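Robots doing the clearing up: are we there yet?
Board: Small Cafés and Kitchens > Equipment and Gadgets
31 replies

crumbtray
Had the Satero rep in again. For the price of a decent used van I can have an arm on wheels that will "reset the seating area between covers". I asked whether it could do that now or would be able to one day, and he said the roadmap was very exciting. Has anyone seen one of these things do a real chore, start to finish, with customers' mess and not three clean mugs on a trestle table?

mopandglory
My sister-in-law's place had a Nunura on trial in November. It wiped flat tables very nicely. It also wiped a menu, a phone and part of a scone.

crumbtray
So better than my Saturday lad, then.

halfpast_four
I think you're both being unfair. Nobody who works on these claims they're finished. Picking up soft things off soft things is the hard bit, and two years ago they couldn't manage it at all. Have a look at the sort of job they're being pointed at now.
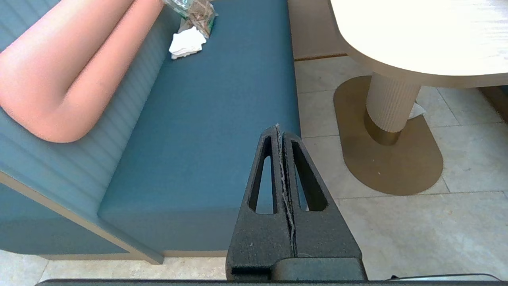 Bench seat, one bag, some napkins, and a bit of paper on the floor by the table base.

mopandglory
I'd have that done before the kettle clicked off. The bag's crumpled, mind. Where do you even grab it? Pinch the top and whatever's in there could go all over the blue.

halfpast_four
Well, yes, that's my point. You know to get a hand under it if it feels heavy. The machine has two fingers and has to guess.

old_boiler
Fitted kitchen kit for a living, retired now. The bag isn't what would worry me. Look at the paper behind the column. You've got to get in under a tabletop, round a pedestal and over that gold plate, and not clout any of it. A person does it with a foot.

crumbtray
And is the pink cushion rubbish or furniture? I'd want that settled before it got near my bin store.

halfpast_four
It would be told about the cushions, same as new staff.

crumbtray
I've told new staff about the cushions.

tinsnips
Shop floor view, for what it's worth. We've got an Aguiar loading parts at work and it's brilliant, 131 trays a shift, never sulks. But every tray is the same tray in the same place. Move the rack 5 cm and it stops and flashes at you. A café bench is never the same twice.

halfpast_four
That's old-style automation though. The newer ones learn from examples and don't need the rack bolted down. Orkuvside reckon theirs gets 70 per cent of loose items first go.

mopandglory
And the other thirty?

halfpast_four
It has another go.

old_boiler
With a party of six stood there holding their coats.

crumbtray
Right, I've told the rep to come back when it can do my corner booth after the toddler group. He's asked what's a toddler group.

tinsnips
Did he leave a brochure? Ours want one for the break room.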